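Visita a la litoteca de Sturnau y a los afloramientos de la cantera

31 de octubre de 2025

La litoteca de Sturnau abre sus puertas una vez al año a gente de fuera de la casa. La jornada consta de una mañana en la nave de testigos y una tarde en la cantera vieja, donde aflora el mismo intervalo turbidítico que se perforó en los sondeos del campo Pilkington. Me interesaba sobre todo la comparación entre las dos cosas, porque llevo tiempo trabajando con registros de pozo y muy poco con roca.

El acceso se hace por la parte trasera, junto al aparcamiento. Hay que firmar en recepción, recoger el casco para la tarde y dejar las mochilas en las taquillas. El grupo era pequeño y mezclado: geólogos de empresa, estudiantes de máster, una pareja de ingenieros de yacimientos y algún jubilado del sector.

La nave de testigos

La nave guarda material de los sondeos perforados en la cuenca desde que existe el centro. Las cajas están ordenadas por pozo y profundidad en estanterías metálicas, y para la visita habían sacado el tramo completo de uno de los pozos de Pilkington, extendido sobre caballetes con la base a la izquierda y el techo a la derecha. Son 40 metros de testigo cortado longitudinalmente. La mitad fina está pegada en resina y la otra mitad queda disponible para muestreo.

La explicación empezó por los registros. En la pared tenían impresos el gamma ray, el de densidad y el de resistividad del mismo intervalo, a escala 1:200. Leído así, el tramo parece sencillo: un cuerpo arenoso de base neta, bastante limpio, con una barrera arcillosa hacia la mitad y otra más débil cerca del techo. Cualquiera de los presentes habría dibujado tres unidades y las habría correlacionado con el pozo vecino sin pensarlo mucho.

Después fuimos al testigo. Lo que en el registro era un cuerpo arenoso continuo es una sucesión de capas amalgamadas, con superficies de erosión que se reconocen por un cambio brusco de tamaño de grano o por una línea de cantos blandos. Entre algunas capas quedan láminas de arcilla de pocos milímetros, invisibles para cualquier herramienta de perfilaje convencional. Hay también un paquete de arena y arcilla en láminas muy finas que el gamma ray promedia y da como limo. Según el centro, en ese paquete hay porosidad útil y durante años no se contó como reservorio.

Nos dejaron mojar la superficie con pulverizador y mirar con lupa. Con la roca húmeda se distinguen mejor los rizos, los escapes de agua y las laminaciones convolutas. Yo habría agradecido más tiempo en esta parte.

El modelo digital

La segunda sesión de la mañana fue en una sala pequeña y estuvo dedicada a Presis, el programa que usan para pasar de la descripción de testigos al modelo de facies. El procedimiento es el siguiente. Se describe el testigo a escala centimétrica, se asigna un código de facies a cada intervalo y el programa busca qué respuesta de registro corresponde a cada código. Con esa relación se predicen las facies en los pozos sin testigo.

Los resultados que enseñaron eran buenos en las facies gruesas y flojos en las láminas finas, como cabía esperar. Presentaron varias realizaciones del mismo volumen entre dos pozos separados 1.000 metros. Todas respetaban los datos de pozo y ninguna se parecía a las demás en el espacio intermedio. En unas, la barrera arcillosa llegaba de un pozo al otro; en otras se interrumpía a mitad de camino, erosionada por un canal. 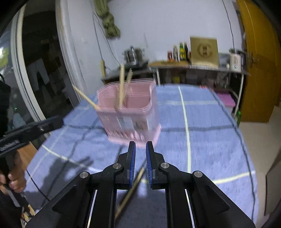

Una cosa es que el modelo respete los pozos y otra que sirva para decidir dónde perforar, intervino uno de los ingenieros, y añadió que en su empresa habían recibido volúmenes muy detallados en los que la conectividad vertical no tenía nada que ver con los datos de producción. Preguntó si en Pilkington se habían contrastado las realizaciones con ensayos de presión.

La respuesta fue que sí, pero solo en parte del campo. En ese sector, las realizaciones con la barrera continua no reproducían la caída de presión observada y se descartaron. En el resto siguen manteniendo todo el conjunto. Me pareció una contestación razonable, aunque el ingeniero no quedó del todo conforme y la discusión siguió durante el café.

La cantera

A la cantera se llega en autobús en poco tiempo. El último tramo se hace a pie por una pista con barro, y conviene llevar botas. El frente antiguo está orientado casi en paralelo a la paleocorriente, de modo que los cuerpos arenosos se ven alargados y con poca variación lateral. Un segundo frente, más corto, corta la serie en perpendicular y es el que más enseña.

En el frente perpendicular se reconocen 7 canales apilados, numerados con pintura en la pared. Cada uno erosiona parte del anterior. Los dos inferiores están rellenos de arenisca gruesa, los intermedios alternan arena y arcilla y los de arriba terminan en un tramo fino con capas delgadas que se pierden bajo la vegetación. La arcilla que en el pozo se interpretaba como barrera aparece aquí preservada en los márgenes y desaparece en los ejes. Es decir, un pozo que atravesara el eje no vería ninguna barrera, y otro situado en el margen la vería completa.

El ejercicio práctico consistía en dibujar un registro sintético de gamma ray en dos puntos del frente, a paso fijo, con un espectrómetro portátil. El equipo era de Clusik y se manejaba con facilidad: se apoya en la roca, se espera a que termine la lectura y se apunta el valor en la libreta. Mi grupo hizo el perfil del margen. Al poner juntos los 2 perfiles en una hoja, nuestra primera correlación unió capas que pertenecían a canales distintos. Con la pared delante el error se corregía en un momento. En el subsuelo se habría quedado en el mapa.

También vimos un depósito de transporte en masa en la base de la serie, con bloques plegados y matriz arcillosa. En la sísmica de Pilkington el equivalente se ve como una banda caótica de poca amplitud y se suele cartografiar como una sola unidad. En la cantera se separan al menos dos eventos, divididos por una capa de arena delgada pero seguible a lo largo de todo el frente.

Notas prácticas

La inscripción se hace por correo y suele cerrarse a principios de octubre. La comida no está incluida y cerca de la litoteca hay poco donde elegir, así que muchos llevan bocadillo. El cuaderno de campo que reparten tiene el registro del pozo y una fotografía interpretada del frente perpendicular, pero le falta la columna detallada del testigo, que habría sido lo más útil para comparar por la tarde. La pedí al final y me dijeron que está en el archivo del centro y que se puede consultar con cita previa.

Se permite tomar fotografías del testigo con escala. Para muestrear hay que presentar una solicitud aparte, indicando pozo, profundidad y tipo de análisis. En la cantera está prohibido golpear el frente numerado; para ver fractura fresca se puede usar el material caído al pie del talud.

La vuelta a Sturnau fue con lluvia y el autobús nos dejó en el mismo aparcamiento, donde se devuelven los cascos.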